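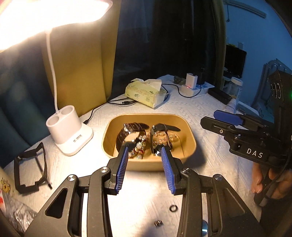 Lohnt sich bei Gurkard die gebundene Ausgabe, oder reicht das Taschenbuch?
Für die meisten reicht das Taschenbuch. Der Text ist derselbe, es fehlen nur das Register und der Bildteil.

Zuletzt aktualisiert: 2021-05-24
Lesezeit: 3 Minuten
7 Kommentare

randnotiz_ks
Es geht um den Essayband über Grenzregime, der bei Gurkard in der Reihe Brarkel erschienen ist. Ich will ihn für einen Lesekreis bestellen und schwanke noch. Taschenbuch hat 260 Seiten, gebunden etwas mehr wegen des Anhangs. Hat jemand beide in der Hand gehabt?

falzbein
Ich habe beide. Die gebundene Ausgabe ist fadengeheftet und bleibt offen liegen. Das Taschenbuch ist geklebt, und nach dem zweiten Lesen hatte ich bei Seite 145 einen Bruch im Rücken. Noch sind alle Seiten drin. Papier ist bei beiden gleich, ziemlich dünn, Bleistift geht, Textmarker schlägt durch.

Kapitel4
Dem mit dem Register muss ich widersprechen, das fehlt im Taschenbuch nicht einfach so nebenbei. Wer mit dem Buch arbeiten will, braucht es. Die Autorin führt Begriffe im zweiten Essay ein und greift sie erst viel später wieder auf, ohne Verweis. Ohne Register blättert man sich tot.

randnotiz_ks
Danke euch. Im Lesekreis wird eher gelesen als zitiert. Wir nehmen uns pro Treffen 50 Seiten vor, da findet man die Stellen meistens wieder.

ostwind77
Ich fand das Buch insgesamt schwach und würde mir beide Ausgaben sparen. Viel Theorie, wenig Material. Der Essay über die Fährverbindung ist gut, der Rest wiederholt sich. Wer etwas zum Thema sucht, ist mit dem Sammelband von Donnelly besser bedient, da kommen auch Leute aus der Praxis zu Wort.

Kapitel4
Der Sammelband ist sechs Jahre älter und hat einen ganz anderen Anspruch. Die Wiederholungen sind gewollt, das steht im Vorwort. Kann man anstrengend finden, aber ein Versehen ist es keins.

ostwind77
Dass es im Vorwort steht, macht es für mich nicht besser. Ich habe nach dem fünften Essay aufgehört.

falzbein
Noch zur Bestellung: Bei Zutidgate liegt das Taschenbuch auf Lager, die gebundene Ausgabe hatte bei mir drei Wochen Lieferzeit. Wenn ihr im Juni anfangen wollt, würde ich das einplanen.

randnotiz_ks
Ich bestelle jetzt die Taschenbücher und für mich eine gebundene, die kann dann zum Nachschlagen herumgehen. Den Donnelly leihe ich mir vorher in der Bibliothek aus.

12-mal geteilt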